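Caring for Wood Boards and Butcher Block Tops

A wood board will last for decades if it is kept clean, dried properly and oiled before it needs it. Most of the boards that get thrown out are cupped or split, and both problems start with water.

Washing

Wash by hand with hot water and a little dish soap. Wash both faces, even if you only used one. When one side gets wet and the other stays dry, the wet side swells and the board cups. Never put a board in the dishwasher or leave it sitting in the sink.

Wipe it down with a towel and stand it on edge until it is dry all the way through. Overnight is enough in most kitchens. A board left flat on a wet counter will hold moisture underneath, and you may see gray or black spots on the bottom after a few weeks.

For onion and garlic smells, scatter coarse salt over the surface, rub it with half a lemon, wait ten minutes and rinse. Baking soda paste works too but leaves a white film in the grain if you don't rinse well.
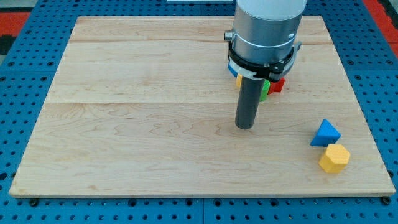 By M. Adebisi, Workshop & Kitchen

Edge-joined planks

Boards made from planks glued side by side move across their width with the seasons. Maple is no exception. A faint seam is normal. A seam you can catch with a fingernail should be watched, and one that lets light through needs to be reglued. Don't try to fill it with wood putty – the gap will close up in humid weather and push the putty out.

To check for cupping, lay a steel ruler across the grain and look for light under it. A slight cup will often come out if you dampen the hollow side with a cloth, lay the board hollow side down on a towel, and leave it overnight with a few heavy books on top. Let it dry on edge the next day, then oil both faces.

Sanding

Knife marks and light stains come out with sandpaper. Start at 60 grit only if the cuts are deep, then go to 120 and finish at 220. Sand with the grain. Between the last two grits, wipe the board with a damp cloth and let it dry. This raises the fuzz so the final sanding takes it off. Vacuum the dust before you oil.

Oiling

Use food-grade mineral oil. Olive and vegetable oils turn sticky and start to smell. Warm the bottle in a bowl of hot water, pour a small pool on the board and spread it with a lint-free rag. Do the edges and the end grain, which takes the most. Wait a few hours, wipe off what is left and repeat. A newly sanded board needs 3 coats. After that, once a month is plenty, or whenever water stops beading.

For a longer-lasting finish, melt one part beeswax into four parts mineral oil over a double boiler and rub it in while soft. Keep it in a jar with a lid.

Oily rags

Mineral oil rags can go in the trash. Rags with linseed or tung oil on them can heat up and catch fire. Hang them flat outdoors until they are stiff.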